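Painted brick to plaster junction: what to do with a long recessed ledge that collects dust and sounds hollow

Asked in Walls, Plaster and Paint
Viewed 2338 times
Tags: ledges, boxing-in, brick, utility room

Tainá Vieira

We took over the ground floor of a former workshop in March and are turning it into a utility and storage room. Three of the walls are bare red-brown brick, which we want to keep. The fourth is white and was built out by a previous owner. A long recessed ledge runs most of the length of it, above the height of the furniture, and at the top there is a boxed section that sticks out further than the rest. I assume the boxing hides a pipe or a beam but there are no drawings.

Three things I would like to sort out before I repaint.

First, the ledge. It is deep enough to stand small things on and it collects a film of grey dust within days. I don't know whether to fill it in, tile it or leave it. The overall run is 2906 mm.

Second, the white surface sounds hollow when tapped along the back of the ledge and solid underneath it. There are no cracks that I can find.

Third, the dust itself. I wipe it off with a damp cloth and by Sunday it is back. It is fine and slightly gritty, more like mortar than household dust.

Budget is modest. I have a decent drill, a multi-tool and a tub of Plisano filler left over from another job. I am comfortable with basic carpentry and have never plastered anything.

483 points, 2 comments

Comment by Benmoussa: Is the boxed section warm to the touch at any time of day? That would settle the pipe question.

Comment by Tainá Vieira: Not noticeably. I checked in the morning and again with the heating on in the evening.

Abdelilah El Fassi
Accepted

I will take the hollow sound first, as the answer to it governs the other two.

A built-out wall of this sort is normally board fixed to battens or to a light metal frame. The part under the ledge sounds solid where the board is bonded directly to the masonry, or where the framing is closely spaced. The back of the ledge sounds hollow where there is a void behind. Neither is a defect. What matters is whether the board moves. Press with the flat of your hand every 200 mm along the run and mark in pencil any point where it gives. If nothing moves, leave the structure alone.

If it does move, refix with drywall screws into the framing. You will need a stud detector, or a strong magnet dragged slowly across the surface to pick up the existing screw heads. Do not drill blind near the boxed section. An unheated pipe is cold, and so is a drain, so the touch test rules out very little. Cut a small inspection hole in the underside of the box, where a patch will be least noticeable, and look in with a torch. Keep the depth of cut to the thickness of the board.

Now the dust. Fine and gritty points to the brick. Old lime mortar that has never been sealed will shed for years, and a ledge is simply where it comes to rest. To confirm, tape a sheet of dark paper at the foot of one brick wall and another on the ledge, leave both for a week, and compare. If the brick is the source, proceed as follows.

Brush the joints with a stiff nylon brush. A wire brush will mark the face of the brick.
Vacuum with a soft attachment, top to bottom.
Rake out and repoint anything that crumbles to a depth of more than a few millimetres. Use a lime mortar to match.
Apply a breathable masonry stabiliser, two thin coats, once the pointing has cured.

Before you brush, switch off the circuit to any fittings fixed to the brick and cover them. Surface-run cable should be clipped properly at the same time, as it is far easier to do with the wall clean and the furniture out.
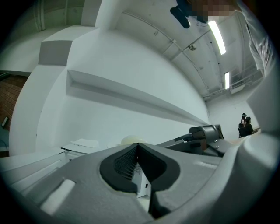 Regarding the ledge itself, I would keep it. Filling it means framing, boarding, jointing and skimming nearly three metres of wall, and you have said you do not plaster. The joint at the new board edge is also the most likely place for a crack to appear. A better use of the time is to make the surface easy to wipe. Fill any pinholes with the Plisano, sand with 180 grit, prime, and finish with two coats of satin or eggshell. Matt emulsion holds dust and marks when wiped. Run a thin bead of paintable acrylic caulk in the internal corner at the back so that there is no gap for grit to lodge in.

Paint the shadowed underside as well. It is usually missed, and the bare edge will yellow at a different rate from the rest.

Kurken

Just fill it in. I had one of these in a garage and boarded over it in a weekend, never regretted it. Potovard do a lightweight board you can cut with a knife. Ledges are only good for losing screws on.

Comment by Abdelilah El Fassi: Workable if the new board is fixed to framing on all four sides. I would still open the box first, as access to whatever is in it becomes harder afterwards.

Comment by Tainá Vieira: Paper test done. The brick sheet was far worse than the ledge sheet, so I have ordered lime mortar. The wall does not move anywhere I pressed. I will keep the ledge for now and cut the inspection hole once the cabinet is out of the way.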